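The Town That Pays by the Bag

Wednesday, March 22, 2023

When I moved to Sarnside, the first letter in my mailbox was not from the bank or from the electric company. It was a green sheet which explained to me how I must throw away my garbage. I read it two times in the kitchen, still with my coat on, and I understood maybe half.

In the city where I grew up, garbage was a thing without a price. You carried it down the stairs at any hour and it was gone. Sarnside ended this system last August. Now each household receives 25 collection tags for the year, and after these are used you must buy more at the Juson hardware store or at the post office. One tag, one bag. A bag without a tag stays on the sidewalk, and everybody who walks to the bus can see whose door it is standing at.

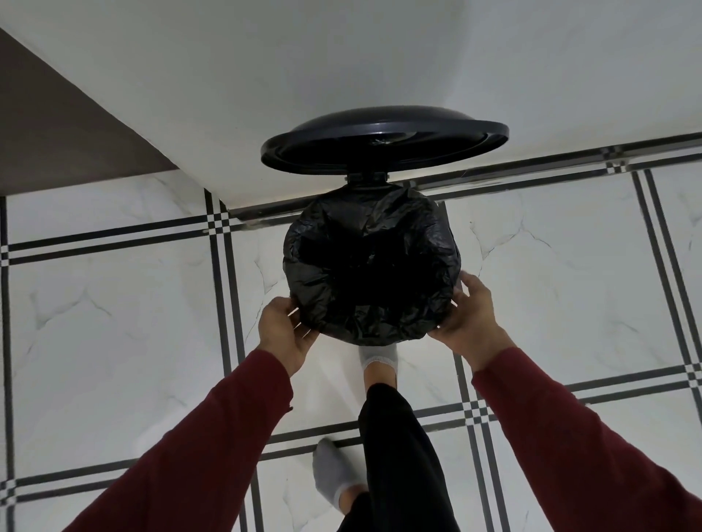

Changing the liner in a small pedal bin.

The idea came from Girkomham, the bigger town across the river, where they have done it for several years. Before Sarnside copied it, the town hall invited people to an evening meeting, and I am told that it lasted until almost midnight. Families with babies were angry about diapers. The owners of the two bakeries wanted to know if they would count as a household. In the end the town gave extra tags to families with a child under three, and the bakeries got a separate contract with Tshabalala, the company which drives the trucks.

According to the town's own report, an average household put out 430 kilograms of mixed garbage in the last year of the old system. The goal is to come down to 300. I cannot say if we will reach it. What I can say is that the conversation in my building has changed very much. Before, we spoke on the stairs about the weather and the parking. Now we speak about coffee grounds.
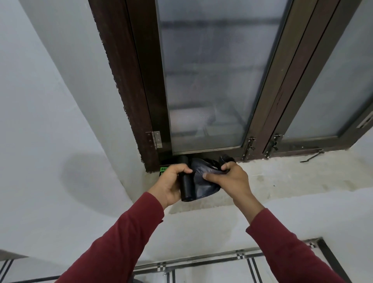

Food scraps are the heaviest part, and this surprised me. I always thought that packaging was the problem, because it takes so much space, but a full bag of plastic wrap weighs almost nothing. Potato peels and old soup are another matter. Since the winter there is a brown container for them behind the school, with a lid that closes badly, and on Saturday mornings a short line forms in front of it.

Not all my neighbors are happy. Some people drive their bags to relatives outside the town, and the litter baskets in the park are often full on Sunday evening with things that nobody eats in a park. The town hall answered by making the openings of the baskets smaller. It helped a little, but now the pizza boxes are lying next to them.

I still have nine tags in the drawer, under the batteries. The new ones come in August.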